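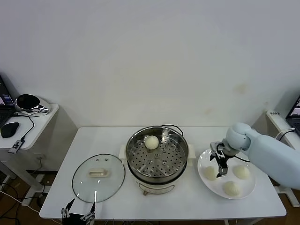 Head camera view, right arm over the plate, one bun still in the steamer.

Right arm pauses over the plate between pick targets

ogundipe_lab

We run a two-arm setup on a bun task: buns go between a steamer pot and a plate, lid off to the left. Perception is Zodik, planning is Pistach with the default sampler. With one bun on the plate it works fine. With three on the plate, the right arm comes down to a hover with the fingers between two of the buns and stays there. The log shows the target ID flipping between the left bun and the right one, and Pistach replans on every flip. After 600 replans it gives up with "goal unstable". Lowering the arm speed made no difference. Is this a planner problem or a perception problem?

duvus_user

Perception, mostly. White buns on a white plate on a white table give you weak edges, so the Zodik confidence scores come out almost equal and the top one changes from frame to frame. The planner is doing what it was told.

Two things to change. First, turn on track persistence so an ID has to lose for 7 frames in a row before it gets dropped. Second, latch the target once the hand is inside the pregrasp distance, and only release it on a grasp result or a timeout. In Pistach that is goal_latch, and it is off by default. Set the timeout to 4 seconds to start.

Also check what the gripper does to the mask. Black fingers over a white bun can split it into 2 segments – then you get a fourth "bun" that comes and goes. Filter out the arm using the joint states before you segment.

tmk88

had the same thing with cups, just put a darker plate under them

ogundipe_lab

goal_latch fixed the hovering. Persistence alone did not. I still see a split mask now and then on the front bun, so the arm filter is next. We can't change the plate, it has to match the earlier runs.

pathfinder_b

If you latch, make sure the collision scene keeps updating. On older Pistach builds the latch froze both, and the fingers would clip a neighbor if it had rolled.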